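From: Clifford Kennedy
To: Sostcombe Hoops Supporters list
Date: 10 August 2024
Subject: Re: Heritage Night, the halftime thing, and the bus

Vernon Dufour wrote:
> I'll say it since everyone else is being polite. We drew the biggest
> crowd of the season for Heritage Night and the team shot like they
> were wearing oven mitts. Announced attendance was 2409, which I
> believe, because I stood behind most of them at the pretzel window.
> So what do we do in September? Do we run the night again against
> Drivdale, or do we admit that halftime ran long, the team went cold
> sitting in the tunnel, and the whole thing cost us the game?
> Also, who has the drum cart. It isn't in my garage anymore.
> Vernon

Vernon,

I have the drum cart. It has been in my carport since the morning after the game, under the blue tarp, next to the other thing of yours I have. You helped me push it up the driveway.

On the larger question. I have now watched the second half twice, which is two more times than anybody on the coaching staff will admit to, and I can't pin it on halftime. Yes, it ran 11 minutes over. But we were already losing the boards before the dancers set foot on the floor. Testusstead had their center parked in the lane like she was waiting for a bus, and we kept throwing it in to her neighborhood anyway. She'd have blocked those shots after a short halftime too.

What I will give you is the tunnel. It's a cold tunnel. The visitors had the sense to go back into the locker room and stretch, and our bunch stood at the rope and watched the show. I asked one of the guards about it at the autograph table and she said it was the best halftime she'd seen and she wasn't going to miss it to touch her toes. I don't know how you'd coach that out of a person, or whether I'd want you to.

The rest of my notes, for those who asked.

The opening. The singers went first and the anthem second, as agreed, and the sound held up except for the usual buzz out of the east speaker. The arena says the buzz is being looked at. The arena has been looking at that buzz since we had a different mascot.

The T-shirts. We ordered too many smalls. We always order too many smalls. I have a nearly full box if anyone has nieces.

The program. Two misspelled names, both mine, and I've written to both families. One wrote back very kindly. The other has asked for a corrected copy and will be getting it.

The web page. I put up the new Heritage Night page on the supporters' site, with the schedule and the parking map. 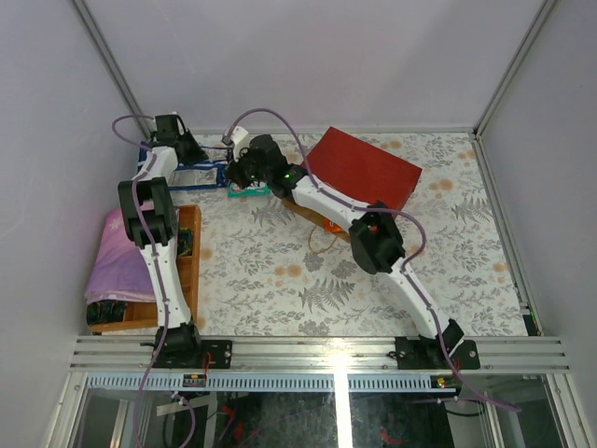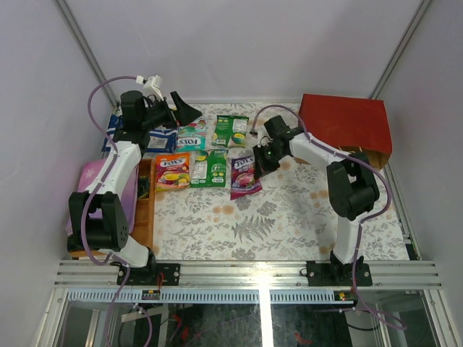
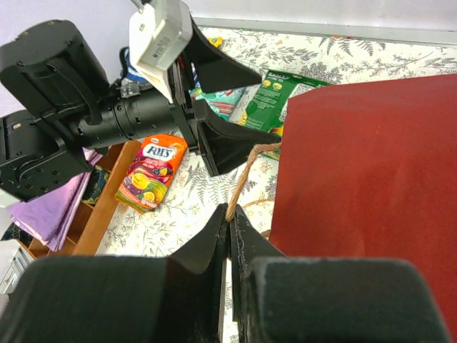 The raffle. We took in 3035 dollars, before the printer's bill, and that goes to the youth travel fund as usual. The signed ball went to a man from Paquette who, when I handed it to him, asked me who the signatures were. I told him. He was very happy with about half of them. The quilt went to a season ticket holder in the upper corner and I'm told there was weeping, from her sister, who had bought more tickets.

The bus. We had up to 30 seats and we filled them going. Coming back we were light by two, and before anyone starts up again, they had called ahead and were riding home with family. The driver has asked that next time we don't do the fight song in the tunnel under the interstate. I said I'd pass it on and I have now passed it on.

So, September. My vote is to do it again against Drivdale, for these reasons. It's a home game we'd struggle to fill otherwise. Drivdale travels with a decent crowd and they buy food. And the dance group has already told me they'd come back, provided somebody finds them a changing room with a door that closes. Theirs had a door that leaned.

What I'd change is the clock. Put the recognition of the elders before the tip, when people are settled and nobody is in line for nachos, and leave the halftime to the dancers. That gets us most of the time back. I've walked it through with the arena's event person, who wants it in writing by the end of the month, and I'd like to send it with more than my own name at the bottom. If you're for it, reply to me and not to the whole list. I say that every year and every year we all learn about somebody's knee.

As for the loss, I sat behind a row of kids from the Sostcombe middle school team — the ones in the too-big warmups — and they were on their feet at the buzzer as if we'd won by 20. One of them asked me whether we were still in the playoffs. I said mathematically, and she said that was her worst subject but okay.

I can't tell you if we're still in them. I had a page of figures worked out and then Testusstead went and won again last night, so it's back to the pencil. The short version is that we need Drivdale to lose twice and then we need to beat them ourselves, and I would prefer it in that order.

Vernon, come get your cart. Bring the ramp this time, and the other half of the tie-down strap, which I'm fairly sure is still on your trailer hitch. After supper is fine. If I'm not home, it's the carport on the left, and please put the tarp back over the shirts.

Clifford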